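Pimatum 4 is out, and I've been putting off my tea to read the release notes

Good news for anyone who fights with grasp planning for a living (or for fun, no judgement). Prilov pushed version 4 of its Pimatum planner out this morning, and the big change is how it deals with piles. The old one picked a target, planned a path and stuck to it, even if the heap had slid about in the meantime. The new one checks the camera again just before the fingers close and can change its mind! It's had 3,000 trial picks on small wrapped things, sweets mostly, and the replanning step now takes 40 milliseconds on an ordinary desktop.
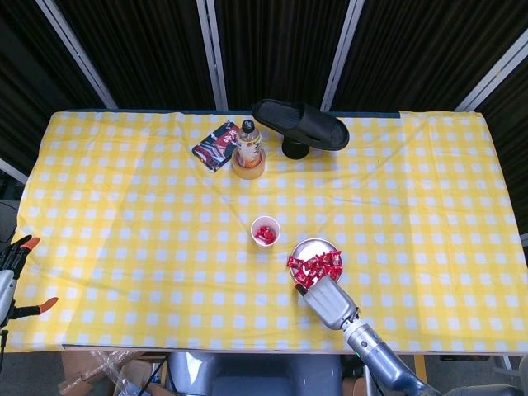 Kollitz, commenting under the release post, isn't sold yet and says that a quick replan is no use if the perception side still lumps two shiny wrappers together as one object. Fair point, and it's ticket 401 on the tracker, still open.

I'll be moving my own set-up over in February, once the Garcia driver catches up. Old config files should load as they are, but do keep a copy.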